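Patience in the Planner

Software for two-armed robots used to be judged by how fast it moved. At Linden, a small group works on what the arms should do when they are not sure.

By Ye-ji Cheon

A cable is a bad thing to give to a planner. A box has a position and an angle, and once the software knows both, it knows the box. A bundle of thin wires has a different shape each time you let it go, and its plug can turn to face any direction while the metal end stays where it was.

The group at Linden chose this problem on purpose. Their planning software, Humov, has to bring a cable assembly to a circuit board with two arms, and it has to decide, many times in one attempt, which arm should hold and which should wait.
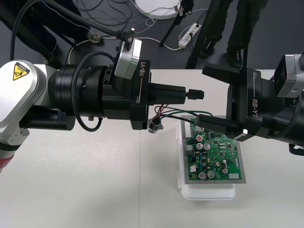 Jae-hoon Chae thinks that most people look for the difficulty in the wrong place. The grasp is the easy part, in his opinion, and what costs him his evenings is the handover of authority, the short period when both arms have a claim on the same wire and each controller believes that it is the one being disturbed. He would prefer a slow arm that knows who is leading to a fast one that must guess.

The first version of Humov had a single planner for both arms. It was correct on paper, but it was heavy, and a small error in the estimated wire shape forced it to plan everything again from the beginning. The present version keeps 2 planners, one for each arm, and a thin layer between them which the group calls Dara. Dara does not plan anything. It keeps a list of who may pull, who may only follow, and how much force each side is allowed before it must ask.

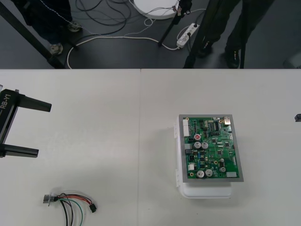 Perception is handled by a separate program, Yeo, and here the group had to give up an idea they liked. At first they wanted to follow every wire along its full length. With the assembly lying flat on a white table, and red, black and green leads spreading from one metal connector, this looks possible even to a visitor. But the leads cross each other as soon as they are lifted, and Yeo lost them again and again. Now it follows only the two ends and keeps a loose guess for everything between. The guess is often wrong by a finger's width, and the planners are written to accept this.

I asked to see the log of one attempt. It had 1235 lines, and most of them were small refusals: grasp rejected, view blocked, wait for other arm. For an engineer who grew up with factory robots, as I did, it is a strange thing to read. In my old job a robot that waited was a robot with a fault, and somebody would come running.

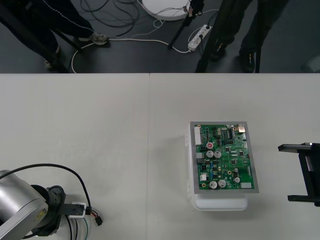
Those refusals are also the best tool the group has. Each one is stored with the camera views and the joint positions from that moment, so that a developer can open it later, change one limit and let the planner choose again without moving any hardware. A set of 200 such moments is run every time somebody changes the code. If the new version decides differently in any of them, the change is held back until a person has looked at it - even when the new decision seems better.

This makes the work slow, and not everyone in the building likes it. A change to the force limits made last November was held for 2 weeks over one case, in which the left arm released a plug slightly earlier than before. 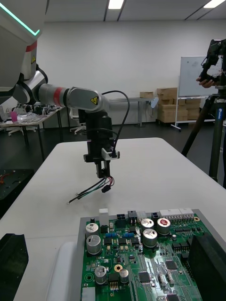
Issue 31 | Page 46

The case was settled when the group noticed that the stored view came from one camera only. From the wrist, the plug was hidden behind the finger, and Yeo had reported its position with far too much confidence. The force limit was fine. They corrected the confidence value, ran the set again and accepted the change the same afternoon.

The next step is to let Dara change the leading arm in the middle of a motion, which it may now do only when both arms stand still. A test branch exists already. When I left, it was failing in nine of the stored moments, and Chae had printed all nine and was reading them with a pencil.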